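The Stallisier tapes are finally out and I can't stop playing them

July 2020

If you've been reading this blog for any length of time you know I have a thing for long, slow organ music recorded in rooms that were never meant for it. So you can imagine the noise I made when the mail came and there was a padded envelope with Anneli Jääskeläinen's name on it.
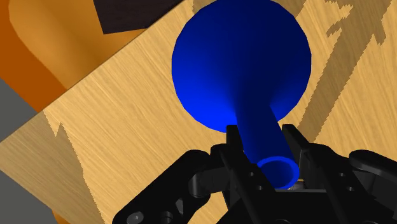
I first heard her on a compilation a friend burned for me, one track, eleventh on the disc, no credits at all. It took me years to find out who was playing. She had a tiny run of cassettes on Carnden, all of them long gone, and one LP that I have seen exactly once, in a shop in Bolger, priced well beyond anything I could put on a card without a talk at home first. (I still think about it. It had a split seam and I would have taken it anyway.)

Stallisier is a set of 4 long pieces for reed organ and tape, spread over two records, and it was made in a former grain office with a concrete floor and a ceiling that must be very high, going by the sound. You hear the room before you hear the organ. There's a good minute at the start of side one that is only air and the pedals going, and then this one low note comes in so softly that I turned the volume up, which was a mistake, because by the middle of the side it's huge!

Side two is my favorite so far. She plays the same little figure over and over, five notes, and the tape copy of it drifts behind her until the two don't agree anymore. I kept waiting for her to pull them back together and she just lets them go. Then a door shuts somewhere in the building and she leaves that in too. I love that door. I've started listening for it.

The third piece is the hard one. It runs close to 20 minutes and there's a high, sour drone all the way through that made my dog leave the room. I wasn't sure about it on Friday. By my third time through I was hearing all kinds of small stuff moving around underneath, almost like voices, and now I think it might be the best thing she's done. Try it on speakers if you can, headphones make that drone feel like it's inside your teeth.

And the last side is plain lovely, a hymn tune or something close to one, played straight, with wrong notes and everything. After all that tape it feels like somebody opening a window.

The pressing is quiet, which matters a lot with music like this. Mine has a couple of ticks on side three and that's it. The sleeve is thick gray card with a folded sheet inside, and she writes on it about learning to play at her aunt's house in Narkaswood, where the organ had 9 dead keys and she wrote her first pieces around the gaps. You can hear that in her playing even now, all those odd skips where you'd expect a step!

There are 600 copies and mine is number 318, written in pencil on the inside flap. Carnden says a download is coming for people who don't have a turntable. They also say they're looking at the old cassettes next, starting with the April one, so please, please let that happen.

If anyone has a spare copy of that LP, you know where I am.

14 comments
Shared 22 times

Recent posts
Five records for a hot attic
What I found in the dollar bin, part six
Carnden label guide, updated
Why I sold my second turntable (and bought it back)
A short list of good live albums with bad sound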